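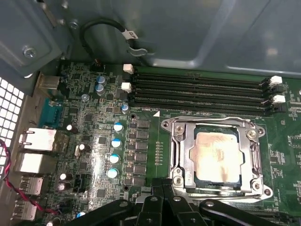
Anitha Iyer schrieb zum letzten Beitrag, sie bekomme die alten Folgen zwar auf die Festplatte, finde aber nach der dritten Staffel nichts mehr wieder, weil jede Sendung anders heißt und die Pilotfolge irgendwo in der Mitte landet. Deshalb geht es diesmal um das Ordnen und Abspielen von Serienaufnahmen.

Erst benennen, dann verschieben
Der Dateiname beginnt mit dem Serientitel, danach kommen Staffel und Folge mit führender Null, also S02E08. Ohne Null steht Folge 10 vor Folge 2. Doppelfolgen bekommen beide Nummern: S01E01-E02. Den Episodentitel kann man anhängen, Umlaute machen heute kaum noch Ärger, Doppelpunkte und Fragezeichen schon.

Welche Reihenfolge?
Bei älteren Serien weicht die deutsche Erstausstrahlung oft von der im Ursprungsland ab. Manche Folgen liefen hier Jahre später oder gar nicht. Man entscheidet sich einmal für eine Zählung und schreibt sie in eine Textdatei im Serienordner. Ich nehme die Originalzählung und notiere fehlende Folgen darunter.

Specials
Weihnachtsfolgen, Rückblicke und Wiedersehenssendungen gehören in einen Ordner „Staffel 00“. Wer die Weihnachtsfolgen im Dezember am Stück sehen will, legt sich dafür eine Wiedergabeliste an und lässt die Dateien liegen.

Platz sparen
Bei mir belegte eine Serie mit 34 Folgen 125 GB, alles ungeschnitten vom Receiver. Werbung und Vorlauf herausschneiden geht ohne neues Kodieren, das Bild bleibt, wie es ist. Am Anfang und Ende ein paar Sekunden stehen lassen, sonst fehlt schnell der erste Ton der Titelmusik. Von VHS überspielte Folgen nicht zusätzlich verkleinern.

Ton
Bei Zweikanalton vor dem Schneiden prüfen, ob beide Spuren übernommen werden. Das Häkchen dafür sitzt in vielen Programmen unter „Erweitert“ und ist ab Werk nicht gesetzt.

Sichern
Eine Kopie auf eine zweite Platte, die nicht dauernd am Rechner hängt. Nach dem Kopieren zwei oder drei Folgen aus verschiedenen Staffeln anspielen, auch in der Mitte. Erst danach den Receiver leeren.

Nachtrag: Senthil Fernandes fragt, ob man Abspänne behalten soll. Ich behalte sie. Bei Gastrollen stehen die Namen oft nur dort, und in den Online-Listen fehlen gerade bei kurzlebigen Serien viele Darsteller. Wer sie abschneidet, sollte vorher wenigstens die Besetzung in die Textdatei schreiben.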